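Karkik hand grippers - anyone bought the pair?

mossyfen
Has anyone here got the Karkik hand-held grippers from Flusteck? They're doing the kit at 962 quid with the recording software thrown in and I keep hovering over the button. I want to collect picking-up demos at home for a small arm, so mainly household bits.

Trilteleo
Had mine since April. Love them! The pads are grippy, setup took me 37 minutes (most of that was updates) and I've done 2000 grabs without a pad peeling.

gudgeon_5
Can't agree, sorry. For that money I'd expect spare pads in the box, and there aren't any. The Gudeta kit costs less and comes with 5 sets. My left Karkik also started squeaking after a fortnight.

Trilteleo
Mine squeaked too - drop of light oil on the pivots and it stopped. Fair point on the spares though, that's stingy.

mossyfen
How are they on round stuff? Smooth plastic tubs and so on. My old one just spat them out.

Trilteleo
That's where I think they earn their keep. I've been doing tubs and bottles on the bed all evening, with the jaws coming in from both sides, and the wide smoky blue one is the sort of thing I'd have given up on before. 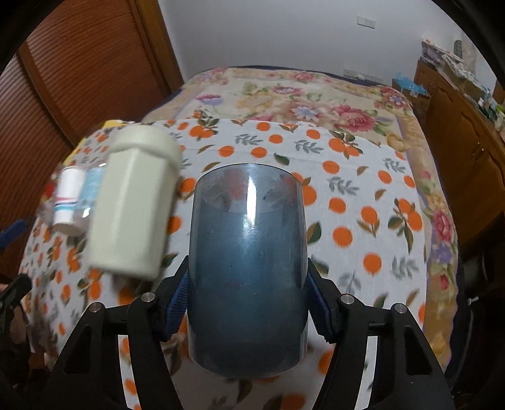
You do have to go in square, mind. Come at it from an angle and one pad touches first and shoves the thing over, and then you've a recording to bin. I go slower than feels natural and squeeze gently.

gudgeon_5
Going slower is fine until you've got hundreds to do. I still say try the Gudeta first.

mossyfen
Hmm. Might ask Flusteck if they'll chuck in some pads and decide after that. Cheers both!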